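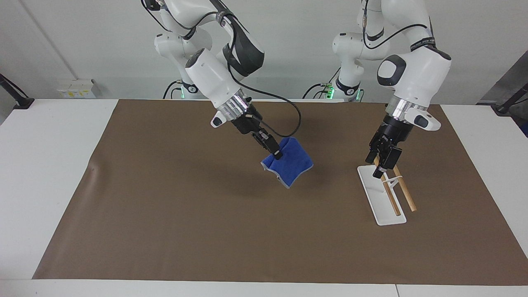 Ticket 2295: Duplicate confirmation emails from the booking form

Status: Closed
Opened by: Laurinda Seixas, Hillcombe front office
Assigned to: Amrit Ross
Priority: Normal
Product: Pristovar Forms, hosted plan

Original report

Since the update in May, people who book a room through the web form get the confirmation email more than once. Most get two. One person forwarded me three, all with the same booking number. The bookings themselves look fine in the calendar and there is only one entry for each. We have had complaints, and a few people called to ask if they had been charged twice. They had not.

I already tried turning the confirmation off and on again in the form settings. No change.

Laurinda

Amrit Ross, 9:40 am

Thanks. Please send me one booking number where this happened, and tell me if the person used a phone or a computer. Also, does anyone in your office have a mail rule that forwards confirmations?

Laurinda Seixas, 10:15 am

Booking 275. She used a phone. We have one forwarding rule, but it only sends a copy to the front desk inbox. It has been there for years.

Amrit Ross, 11:05 am

I looked up booking 275 in the send log. The form was submitted once and the booking was saved once. Two messages went out, 16 seconds apart, with different message IDs. So this is not the mail server delivering one message twice. Something is asking for the email two times.

Checked so far:
Form settings: one confirmation template, active.
Submit button: locks after the first tap, as it should.
Forwarding rule: runs after delivery and only touches the front desk copy. Ruled out.
Spam filter: no retries logged.

Next I will look at the calendar connection.

Amrit Ross, 1:30 pm

Found part of it. The calendar connector, Ramalho, has its own setting called "Notify guest on new event." It was off before the update and is on now. When the form saves a booking, Pristovar sends its email, then Ramalho creates the event and calls the same template again. That accounts for the second message.

I have turned the setting off. Please make a test booking with an outside address.

Laurinda Seixas, 2:10 pm

Made a test booking with my personal email. One message came in. Then I changed the time on it to see what would happen, and I got two "booking changed" emails.

Amrit Ross, 2:25 pm

There is a separate setting for changes, further down the same page under Advanced. It was on too. Now off. Cancellations had the same problem, so I turned that off as well. Please test a new booking, a change and a cancellation.

Laurinda Seixas, 3:00 pm

One email each. The front desk copy also came through for all of them. What about the person who got three?

Amrit Ross, 3:20 pm

She edited her phone number right after booking, and that sent one more through the connector. Same cause.

Resolution

Guest notifications turned off in Ramalho for new, changed and canceled events. Pristovar now sends all guest email. Settings should be checked again after the next connector update. Closed with the customer's agreement.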